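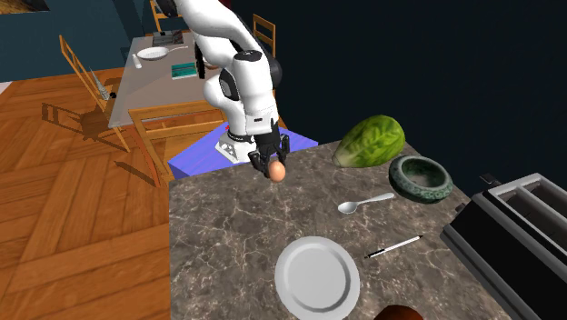 How many demos do I need to record before training?

Start with 40 clean ones for a single pick and place. If the policy still fumbles, add more from the spots where it fails, not more of the easy ones.

Home | Guides | Teleop | Sim Kitchens | Downloads

Filed under: Recording demos, Beginner

Quick guide to teleoperating the arm in the Clillora kitchen scene. Egg to plate. Assumes Stasport is installed and your controller is paired.

1. Load the scene, hit reset. Wait for the arm to stop drifting before you touch anything.

2. Set translation scale low. Default is way too twitchy for an egg.

3. Open the gripper fully, come in from straight above. Fingers either side of the egg, wrist vertical.

4. Close slowly. Stop when the force readout levels off – squeezing past that teaches the policy to squeeze.

5. Lift clear of the counter before going sideways. The lettuce and the toaster are both solid, and clipping either one ruins the run.

6. Carry to the plate. One smooth move if you can. Pausing midair is fine once, but ten pauses in a row and the robot learns to dither.

7. Lower, open, back straight up. Don't drag the fingers off sideways, the egg rolls.

8. Press save. Then reset. Not the other way round (yes I've done it, lost 9 runs).

Keep or bin

Bin anything where you dropped it, regrasped more than 2 times, or wandered off to check your phone. Slow is okay. Messy isnt.

Move the egg's start position every run. Same with the plate, a bit. Orysia Zakharchenko recorded our September set with the plate nailed to one spot and the policy just went there regardless, plate or no plate.

Leave the spoon and pen on the counter. Clutter helps later.

Moving to the real arm

Different guide, see Humphreys setup. Hand guiding is easier there – grab the wrist, hold the enable button, walk it thru. Colour of the counter matters more than you'd think, so match your lighting first.

Volodymyr Holovko has a script for trimming dead time off the start of each recording. Ask on the forum, will link it when its tidied up.

Last edited October 21, 2021

Contact | © Wurnavwood Robotics | Back to top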